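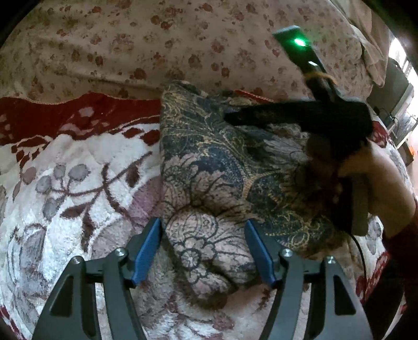
Guest Bedroom Walk-Through, Skelgate House
Checked by: Jonatan Engebretsen
Month: August
Room: 14
Start: 10:40 a.m.

Good morning to whoever picks this up next, and thank you for taking it on. The form is the same one we use at Andon and Uren, so you should feel at home with it. I do go on a bit in the comments, but I would sooner read too much about a bedroom than too little!

1. Door opens fully and latches
OK. A little stiff at the top in this warm weather. Lean on it gently and it goes.

2. Smoke alarm tested
OK. Good and loud, with apologies to the couple across the hall.

3. Window opens, restrictor in place
OK. Restrictor screws tightened a quarter turn.

4. Bed layers: tripping and trailing
CHECK AGAIN. This is a bed with a lot on it, and I say that fondly. There is the pale pink bedspread with the little brown and rust motifs, the deep red blanket with the white leaf shapes, and then the white plush one with the maroon vines and big grey leaves. Lovely on a cold night, but please make sure none of them hangs down to the floor on the door side, where people come in with their arms full of luggage. Fold the extra back at the foot if you need to.

5. Loose fabric on the bed
ACTION. The paisley piece (navy and slate blue with the fine gold lines, and the big pale flowers) was in a soft heap on top of the blankets. Shake it out before you fold it. I say this every season, but a pin or a hair clip can hide in a fold like that very happily, and the pattern is so busy that you would never spot one by looking. Run a flat hand over it, both sides, then fold it in quarters and put it on the closet shelf.

6. Bedding kept clear of heater and lamps
Heater OK. The bedside lamp on the left had been pushed close to the pillow, so I moved it back to the wall. The plush blanket especially should stay well away from it.

7. Cords and outlets
OK. One outlet plate by the desk has a hairline crack. Not urgent. Sundqvist have it on their list, job 843.

8. Care labels present and readable
PARTLY. I ran out of time here and only did the pillowcases. If you have a minute, look for the labels on the blankets and write down what they say about the dryer. We have been guessing with the fluffy one, and I'd feel better if we stopped.

9. Closet shelf and rail
OK. Rail is solid. Please keep heavy things off the top shelf.

10. Night light in hallway
Bulb replaced.

Finished 11:25 a.m. Items 4, 5 and 8 still open. Spare blanket bags are in the linen room, second cupboard, behind the towels.

J.E.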